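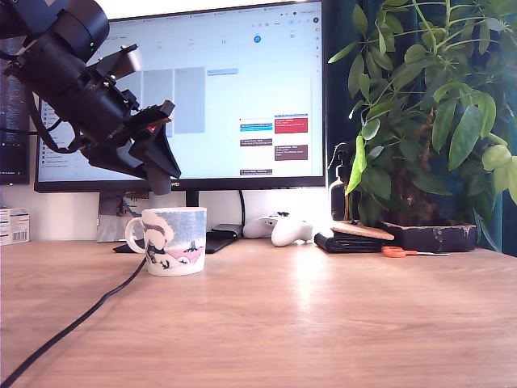

Desk with the weekly calendar up.

Section 4. Starting up the Trullari school hydroponic bench

For classrooms and after-school groups. Read all of section 4 before you plug anything in. Allow one class period, more if the group is big.

Before you start
You need: reservoir with lid, pump, air stone, both channels, net cups, pH drops, the gray measuring jug. Part no. for the spare pump is 2549, order through Ruppert, the old number won't work anymore.

1. Set the bench level. Check front to back and side to side. Channels drain toward the reservoir end.
2. Rinse reservoir and channels with plain water. No soap.
3. Fill reservoir to the lower line. Tap water OK if it has stood overnight.

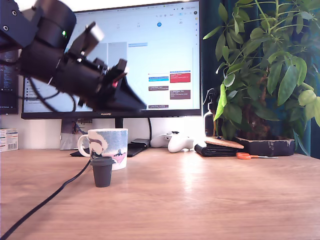 4. Pump goes in flat, suction feet down, cord out through the notch in the lid. Leave a drip loop in the cord so water can't run back to the outlet.
5. Switch on. Water should reach the far channel within a minute or so. If not, see 4.3 (air lock).

CAUTION: Never run the pump dry. Unplug before lifting the lid, every time, students too.

Note: the Flosville kits shipped with a shorter hose. Same steps, just move the reservoir closer.

4.1 Mixing the feed

1. Add part A to the jug, 300 ml. Pour in. Stir.
2. Rinse the jug. Then part B, same amount. Do not mix A and B together undiluted, you get white sludge and its useless.
3. Wait ten minutes, test pH. Aim for 5.8 to 6.2.
4. Too high, add pH down a few drops at a time. Retest.
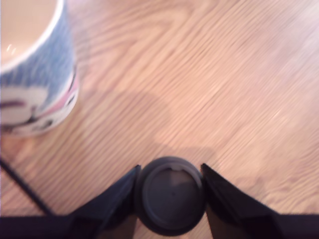

4.2 Planting out

1. Seedlings are ready at two true leaves. Lettuce and basil are easiest, leave tomatoes for later.
2. One plug per net cup. Roots should just touch the film of water.
3. Lights on 14 hours, off 10. Set the timer, don't rely on people.
4. Write top-up and pH check days into whatever schedule the class uses.

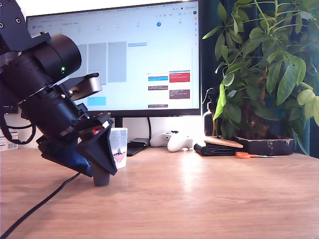
Most leaks on a new bench come from the hose ends. Push the hose fully home, then tighten the clip a quarter turn past snug. Also look at where your cords and tubing run. A long black cable going diagonally across a light wooden desk like that is easy to see, the clear hose is not, so tape it down along the back edge. Wipe up drips right away.

4.3 Air lock

Pump hums, no flow. Unplug, tip the pump under water untill the bubbles stop, put it back flat, plug in. Still nothing: take off the hose and clear it with the brush.

Questions on this section: Ute Vogler, Murkasthorpe office, ext. 373. Have your kit number ready.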